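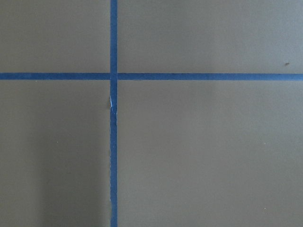 Grallix two-finger gripper - review after a month on our bench build

Search reviews Enter keyword Go

Bought this for the arm we're putting together at Bredlow, the shared workshop. Quick notes, more when I get time.

Out of the box - gripper, cable, bag of screws, one folded sheet of instructions. Sheet is useless. Get the PDF. Mounting took me 29 minutes and most of that was hunting for the right hex key.

Grip is good. Bowls, spoons, small cups, all fine once you set the closing force down from the default. Default is way too strong, cracked 2 yogurt pots before I found the setting. Fingers are narrow enough to go inside a cereal bowl, wich was the main reason I picked it over the Evetti. The Evetti is prettier, but the fingers are too fat for dishes.

Rated to 500 grams. Believe it. I tried a full mug, it sagged and then let go - mop time.

Cable is the weak spot. Stiff, and it wants to go over the top of the joint whatever you do. Leave slack or it pulls at the wrist.

For layout we use blue masking tape in a grid, tray goes in the same square every run. Cheap and it works ok, but the tape tears and lifts at the edges so plan on redoing bits. Press the crossings down hard. 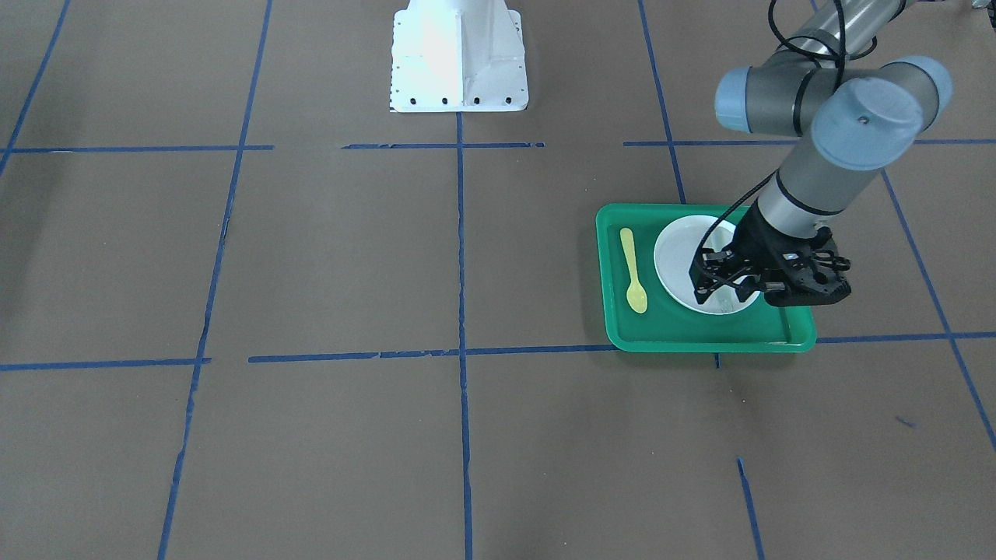

Software

Uibo plug-in found it right away. Calibration is slow and has to be redone after every power cut, a pain in a building like ours. No way to save a profile that I can find. Open and close commands are simple, kid could do it.

Worth it?

Yes for light kitchen stuff. No for anything heavy. Four stars, would be five with a softer cable and a real manual. Buy spare finger pads at the same time, shiping on them alone is silly.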